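# Histura adds remote-driven demonstrations to its sidewalk simulator

17th August. Histura has released an update to Zestisero, its street simulator for delivery robots, that lets an operator record routes by remote control. The operator drives from a desk with a two-stick controller, seeing only what the robot's forward camera would see. Steering and speed commands are logged with each camera image and used to train the driving policy.
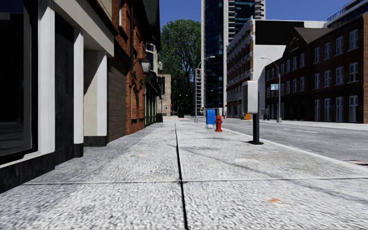 Operator's view on a sidewalk in Zestisero, with a mailbox and hydrant near the curb.

The first set contains 95 demonstrations from 6 operators at the company's Lisdale office. Sidewalk routes cover passing fixed objects while keeping clear of the curb. Plaza routes have no curb to follow for long stretches, so operators are told to pick a far landmark and hold a steady heading toward it. Runs with a collision are kept but tagged, and 19 of them were re-driven from a point 3 seconds before contact.

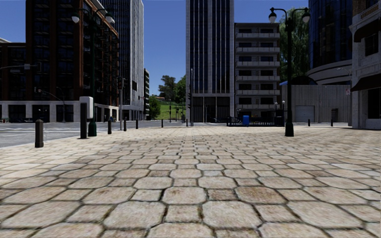
**Oda Forsberg**
*Simulation Editor*

Controller delay can be set per session. Histura recommends leaving it fixed within a route, as mixed delays made the steering labels noisy in early tests. The log format is unchanged from the January release, and existing Barros controllers work after a firmware update.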